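Chapter 6
When the Gripper Gets It Wrong

I'll start with a confession. The worst fault I ever dealt with at Arnside made no noise, threw no error code and cost us 225 trays of product before anyone on the line noticed. I'd love to tell you it was a dramatic crash with sparks and an emergency stop (those make great stories!), but it was a pressure reading that had drifted a tiny bit, day after day, all through September.

We were running a Valitz arm on a packing cell, and I'd signed off the force calibration myself. Yep, me. So a good chunk of this chapter is me going back over my own homework.

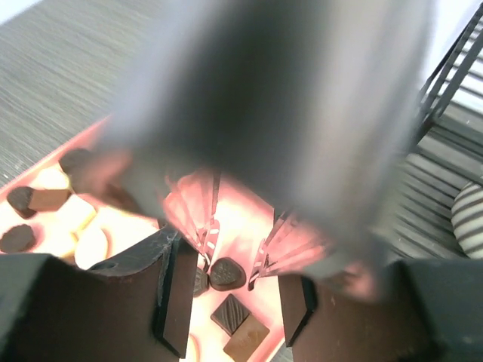
Grip faults are sneaky, and they're the ones I'd like you to get comfortable with first. A finger pad wears, the controller still thinks it's closing to the same spot, and the squeeze creeps up on you. Picking chocolates is a brutal test of this. Look at the mix you can get in a single tray: a glossy dark heart, a ridged square tipped onto its corner, a milk chocolate square overlapping it, all between two blocky fingers, the left one with scratches on it. One force setting has to suit the lot, and it won't!

At Arnside our setting was fine for the first 2,000 picks after a pad change. Past that, we were cracking shells and the vision check kept passing them, as the cracks were underneath.

In section 6.1 we'll work through the log from that cell and find the drift, which is easier than you'd think once you know which column to plot. Section 6.2 covers the El-Sayed method for setting force limits, and you'll need your calculator for that one, so grab a cuppa before you start.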